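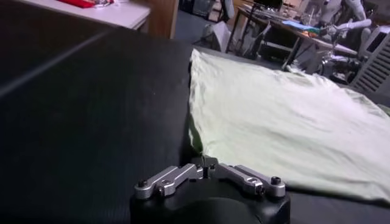

Eirlys Jenkins wrote:
> We moved our second mail server to Oltar in August, and since
> then the nightly backup stops at the same place. The log says
> "lease expired" and then nothing more. Restarting the agent
> helps for one night only. Has someone on the list seen this
> with Wudetti storage? I would like to avoid going back to
> Jaber, because our license for it ends soon and my manager
> does not want to renew it.
>
> Also, is it safe to delete the old lease files by hand?

Hello Eirlys, hello all,

Yes, we had the same problem in spring, with the same line in the log. It took me too long to find the cause, so I write down what I did and maybe it saves you some evenings.

In Oltar the backup agent asks the storage for a lease before it starts to write. The default lease time in our installation was 2000 seconds. For small machines this is enough. Our mail server has very many small files, and the agent only renews the lease between two folders, never inside of one. If one folder is too big, the lease ends while the agent is still reading it. Wudetti then closes the connection and the agent does not try again.

You can check if it is the same with you. Look in the agent log for the last folder name before the error. In our case it was always the archive folder of one shared mailbox. If the name is different every night, then please forget what I wrote, your problem is another one.

What we changed:

In agent.conf I set lease_renew to "file" (it was "folder"). This makes the backup a little slower. Ours needed 19 minutes more for the full run, and the incremental runs I did not measure. After the change you must stop the agent completely and start it again. A reload is not enough, it reads this value only at start.

I also split the job in two parts, mail and everything else. I am not sure that this was necessary, but I left it so.

About the lease files: please do not delete them while the agent is running. I did this once and the next full backup had 8 folders missing, without any warning in the report. With the agent stopped I had no problem. There were 21 old files in our directory and I moved them to another place first, and deleted them one week later.

One question from my side. We want to send a copy of the backups to our office in Hadell, over a slow line. Does somebody use the throttle option together with encryption? When I switch on both, the speed is much lower than the limit I gave, and the manual says only one sentence about it.

Eirlys, if you can post your agent.conf (without the passwords, please), I can compare it with ours. Please write also which version of the agent you have, the option has another name in the older ones.

Best regards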